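Ginstead: Set-up Guide
Section 4. Ranked play and the rating reset

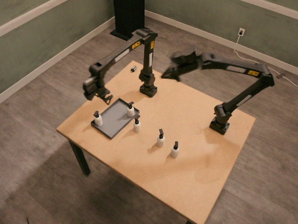 Riet Van der Linden wrote to us that her rating fell from 1,223 to 1,000 after she changed controller, and she wanted to know which setting had done it. Probably none of them. Ratings go back to 1,000 when a new season starts, and the reset tends to get blamed on whatever was changed last.

Before you start
You need an account, a finished tutorial and a wired connection if you can manage one. The launcher will call your wireless connection "Excellent". Treat that word with suspicion.

1. Open Options, then Network, and run the connection test three times. The first result is nearly always flattering.
2. Set Input Delay to 2. The Auto setting claims to adapt to each opponent, but in our matches it picked 4 and stayed there.
3. Choose a main character. Boersma is the one marked "Beginner", presumably by someone who never had to land his second throw. Vostetti is plainer and easier to learn on.
4. Go to Ranked and play your placement matches. You can't pause them, and leaving one counts as a loss.
5. Check your rating on the profile page. The number on the results screen can lag behind by a match or two.

Note: The Hitberg stage has falling snow that slows some older machines. Switching Weather to Low is meant to cure this. It helps a bit – turning off Reflections helps more.

Caution: Do not reinstall the game to get a lost rating back. Ratings are kept on the server, and all you will lose is your replay folder if you haven't copied it.

4.1 Matchmaking range
The slider lets you search up to 3,000 points either side of your own rating. Why anyone would want that is hard to say. Start at 30 and widen it if you have waited more than five minutes. Monday evenings are slow, whatever the player counter in the lobby says.

If the slider is greyed out, your placement matches are not finished. Go back to step 4.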